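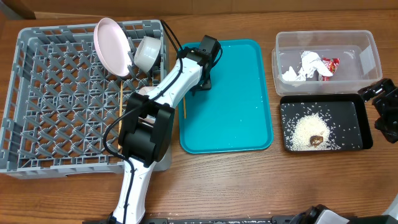

Utilizamos cookies propias y de terceros para mejorar tu experiencia. Aceptar | Rechazar | Configurar

Hilo sobre las normas que seguimos cuando un robot recoge una mesa después de comer. Las redactamos para Clerkura y las hemos revisado este mes. Las pongo por si le sirven a alguien que esté montando un puesto parecido.

1/ El alcance primero. Hablamos de brazos pequeños de sobremesa, con pinza, que manejan vajilla, bandejas y restos de comida. Para brazos industriales hay normativa propia y esto no la sustituye.

2/ Cada puesto tiene una hoja con el destino de cada cosa. Plato y cuenco, al escurridor. Palillos, también. Papel y envoltorios, al recipiente transparente. Si un objeto no aparece en la hoja, no se toca hasta que alguien lo añada.

3/ La hoja la escribe una persona y la revisa otra distinta. En Pirihi lo hacía todo la misma y acabamos con dos versiones de "restos" que no coincidían.

4/ Lo que más discusiones nos ha dado es el arroz. Un montón en una bandeja negra se ve enseguida. Unos pocos granos blancos en una bandeja verde azulada se pasan por alto con mucha facilidad, y la tarea se daba por terminada con ellos allí.

5/ La regla quedó así: una bandeja está vacía cuando no queda comida visible en toda la superficie, esquinas incluidas. "Casi vacía" no es un estado válido en el registro. O está o no está.

6/ Comida y envoltorios van separados. Si en el recipiente del papel entra comida, se anota como error aunque la mesa quede despejada.

7/ Los palillos. En un escurridor de rejilla quedan metidos entre las púas y, si la pinza tira en diagonal, se puede doblar una púa o partir el palillo. Se sacan en la dirección en la que están puestos. Si no hay sitio para cerrar la pinza, se deja y se marca como pendiente.

8/ Plato y cuenco juntos: se coge primero el que está por delante. Si uno tapa el borde del otro no se intenta levantar el de atrás. Parece evidente y aun así tuvimos que escribirlo.

9/ Cables. El que va por fuera del brazo necesita holgura en el codo y en la muñeca, pero no tanta como para que el bucle baje hasta la vajilla. Se comprueba con el brazo estirado y con el brazo recogido, antes de poner nada en la mesa.

10/ Si hay dos brazos, cada uno tiene su zona y la parte central es compartida. En la compartida entra uno solo. El otro espera fuera, parado, con la pinza abierta. Lo de la pinza abierta lo pidió Bollholm y nos pareció razonable.

11/ Nadie mete la mano con los brazos habilitados. Ni para quitar un grano. Se para, se espera a que estén quietos, se entra, se sale y se rearma. La persona que rearma es la misma que ha entrado.

12/ Limpieza. Mesa y bandejas entre tandas. Las pinzas, al acabar cada tanda y siempre que hayan tocado comida. Con paño húmedo, sin pulverizar nada sobre los motores ni sobre los agujeros de los tornillos.

13/ La vajilla de pruebas no vuelve a la cocina. Se guarda aparte y marcada. Esta regla no admite excepciones.

14/ Registro. En la última revisión repasamos 28 tandas y 22 estaban bien anotadas. Las demás tenían casi siempre el mismo fallo: faltaba decir cómo estaba la mesa antes de empezar. Ahora ese campo es obligatorio y sin él no se abre la tanda.

15/ Quedan dos puntos abiertos. Uno, qué hacer con trozos de comida pequeños que van encima del arroz: si cuentan aparte o como parte del montón. Westus los cuenta aparte. Nosotros de momento no.

16/ El otro es el tiempo máximo por tanda. No lo hemos fijado. Con límite, la gente tiende a dar por buena una bandeja que no lo está, y preferimos tener antes más registros completos.

17/ Si trabajáis con otra vajilla, revisad sobre todo 7 y 8, que dependen mucho del escurridor. El resto debería valer con pocos cambios. Leo respuestas por aquí.

Contacto | Aviso legal | Volver arriba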